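Votico Mini Garden Rakes, and why I bought a second set

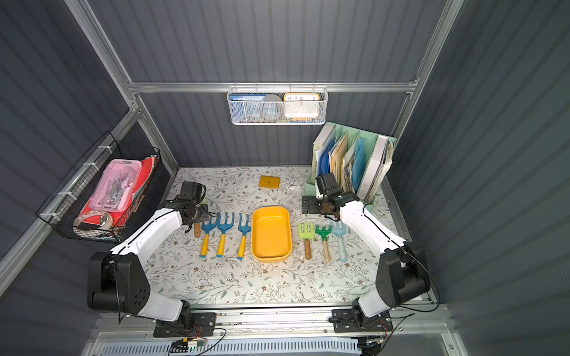
Are small plastic rakes any good for real gardening?

They're great for pots, window boxes and raised beds, as long as your soil is already fairly soft.

I've had mine since June and I love them! The blue ones with yellow handles are my favorites -- easy to spot when I leave one in the mint (which I do a lot). The green ones with wooden handles feel nicer in the hand, and the lime green is just cheerful. My neighbor Wilma borrowed the pale blue one and took two weeks to bring it back.

One gripe: the tines bend in heavy clay. I'd still buy them again, and I keep them all on an old yellow tray by the back door.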